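Brarkevdale House Residents' Meeting
Minutes, 7 Feb 2026
Held in the upstairs sitting room, start 10:15, scheduled start 10:00

Present: Omar Sleiman (chair, by virtue of having the chair with arms), Hanan Matar (minutes), Bea from the front room, Lucas, Old Peter, New Peter.
Apologies: Joyce, who is at work. Dominic sent no apologies and could be heard in the shower until item 3.

1. Minutes of the last meeting
Read and agreed, with one correction. Old Peter did not "refuse" to defrost the freezer. He "asked for time to think about it." The minute-taker has made the change and notes that the freezer is still frosted.

2. Matters arising
The landing light has been fixed. Lucas would like it recorded that he fixed it. It is so recorded.
The bathroom shelf has not been fixed and is now on the bathroom floor, where it works fairly well as a shelf.
The gas bill came to 95 dollars a head. There was a short silence. New Peter asked whether the heating has to be on in the hallway, a room in which none of us lives. Omar will look at the valve.

3. Kitchen cupboards
Bea proposed one shelf per person, labeled. Lucas said we tried labels last April and the labels ended up on the spices. Bea said those were different labels. Agreed to try again with tape and a thick marker.
Old Peter has seven jars of the same mustard. He was asked if he could consolidate. He said they were at different stages.
Dominic joined the meeting in a towel, was asked to come back dressed, and did so in time for the vote. Carried, five for, Dominic abstaining on the grounds that he had missed the mustard.

4. Storage closet
The closet under the stairs has to be emptied before the landlord's man comes to look at the damp. Anything still in there after that goes to the Drisside thrift store or the curb. The following have been claimed:
Folding table (Bea)
Box of cables, nature unknown (Lucas, who says he may need them)
Snow shovel (the house)
Not claimed: a fondue set, half a tent, a framed certificate for swimming made out to someone called Gail. We have never had a Gail. Old Peter thinks she may have been before his time, and his time goes back a long way.
ACTION: everyone to look in the closet by next weekend. Looking does not include adding.

5. Hanan's room and the Great Sort
Hanan handed the pen to Bea for this item, then took it back because of the handwriting.
Hanan reported that the sorting of her room, announced at the last two meetings, has begun. She started with the jewelry on the theory that it is small. This was a mistake, as small things take longest. Everything was tipped out onto the bed and the plan was to keep what gets worn, mend what can be mended, and put the rest in a bag for Joyce's niece.

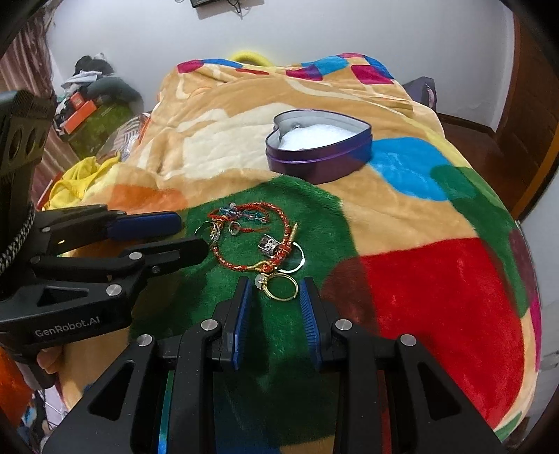 The braided red and gold bracelet stays. So does the gold ring with the pale stone, on which opinion was divided: Bea called it lovely and Lucas asked if it came out of a cracker. The silver rings are both staying until Hanan works out which finger they were for. Omar asked what the little key opens. It is a charm and opens nothing, and Omar seemed let down by this. The cube charm was admired by New Peter, who was told he could not have it.
The string of blue and clear beads is down for Joyce's niece, subject to Hanan changing her mind, which she has done once already this morning.
The purple heart-shaped tin, with its white fluffy padding, is to be the permanent home for whatever is kept. Dominic asked whether it had held chocolates. Hanan said she could not remember, and that if it had, they were none of his business. Bea pointed out that one tin for everything means one tangle for everything and offered an egg carton. Hanan thanked her and said she would think about it in the manner of Old Peter and the freezer.
On the rest of the room: the clothes heaped on the gray pillow are a known issue. Omar asked, as chair, whether there was a date for the clothes. There is not. The big patchwork-looking plush blanket is staying on the bed and is not open to discussion, although Lucas did try to open one, on the subject of orange next to magenta.
ACTION: Hanan to finish the jewelry, then the clothes, in that order. Bea to bring the egg carton anyway.

6. Front door code
The code has been changed to 2074. Dominic asked for it to be written down. It was agreed not to write it down. The minute-taker has just noticed what she has done and these minutes will now not be pinned in the porch.

7. Any other business
Old Peter reported that the Mahasneh bakery on the corner is giving away day-old rolls after closing, up to 5 per person. Lucas wished it known that he has been aware of this for months.
New Peter asked if he could stop being called New Peter, having lived here for two years. Discussed at some length. Old Peter objected, as he would then be the only one with an adjective. Held over.
The Brorik vacuum is making the noise again. Omar said to empty the bag. Bea said she had emptied the bag. Dominic said there was a sock in it, and declined to say how he knew.

Next meeting: Saturday in four weeks, 10:00, Bea's room if the folding table fits.
Meeting closed 11:40. Old Peter stayed behind to finish the cookies.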